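Halliday Shop Floor Forum
Board: Automation and what it does to the job
Thread: Arm cell on gear assembly, six months in

benchrat_lou
We make small gearboxes and indexing units, 70 people across two shifts. In January they put an arm on the planet carrier station, the first one in the building. Before that it was four of us at a bench putting gears on pins by hand. Now it's two at the bench and two tending the cell. Same pay grade, for now. Anybody else been through this? I want to know what happens to the grade after the first year.

tolstack
We went through it at Cudach. The grade stayed but the overtime went away. I used to count on that overtime. Check how your contract words "operator" and "assembler," because ours were two different lines and they moved people across without saying much.

greasefitting
What's your rate now versus before?

benchrat_lou
Best shift by hand was 1,262 carriers with all four of us going. The arm does almost 700 on a shift and the two left at the bench do another 700 or so if parts show up on time. So it's up a little with the same headcount. That was not how it was sold to us.
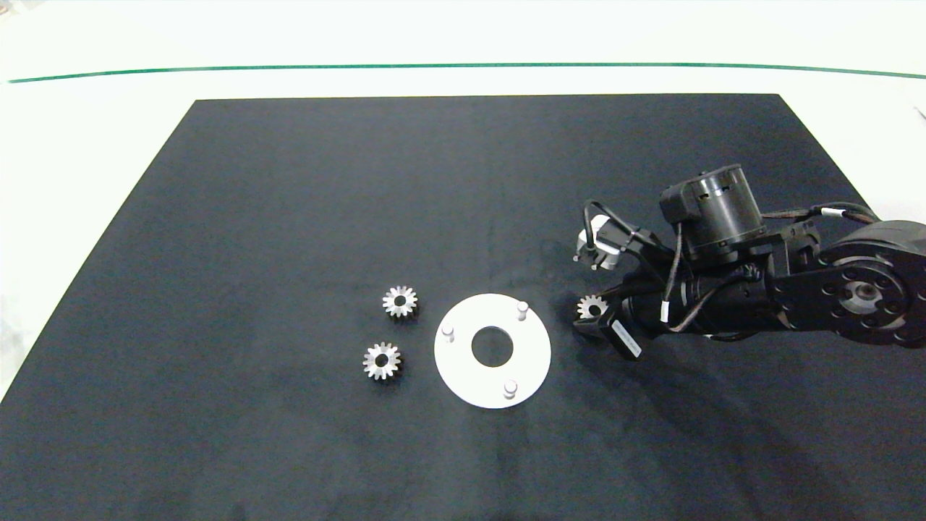 cell_tender_2
Setup tech, second shift, Trematine

Same kind of work as ours. White carrier plate with three pins standing up, one gear in the gripper and two more lying on the mat to the left. All the hard parts of the job are in that last half inch over the pin. A person feels the bore catch and gives it a wiggle without thinking. We spent weeks getting ours to do a wiggle.

What changed for me is that I sit less and read more. I clear faults, check the plates coming in, and write up every bad seat. My hands quit hurting by spring. I also talk to people a lot less than I did at the bench, and I miss that.

tolstack
The hands thing is real, I'll give them that. Mine took longer than yours.

greasefitting
I don't buy the "it saves your hands" line. They could have rotated people off the bench any time in the last ten years and it would have cost nothing. They only started caring about wrists when there was a machine to sell.

cell_tender_2
I didn't say they did it for my wrists. I said my wrists are better. Both can be true.

woterell_nights
At Woterell they let the bench people pick who trained on the cell, by seniority. Two of the older ones took it and they're the best we've got on it, because they know what a bad gear looks like before it goes anywhere near a pin. The day shift plant hired from outside and had a rough start. If they haven't filled your next tender spot yet, push for that.

benchrat_lou
They filled ours by asking who was "comfortable with computers." You can guess how that went over. The guy with the most years on carriers is still at the bench and fixes what the arm kicks out. He gets nothing extra for it.

greasefitting
Rework is skilled work. Get it written down as its own task with its own time or it will disappear into his rate.

benchrat_lou
That's what I'm going to bring up. Review is next month. I'll post what they say about the grade.

3 more replies, log in to view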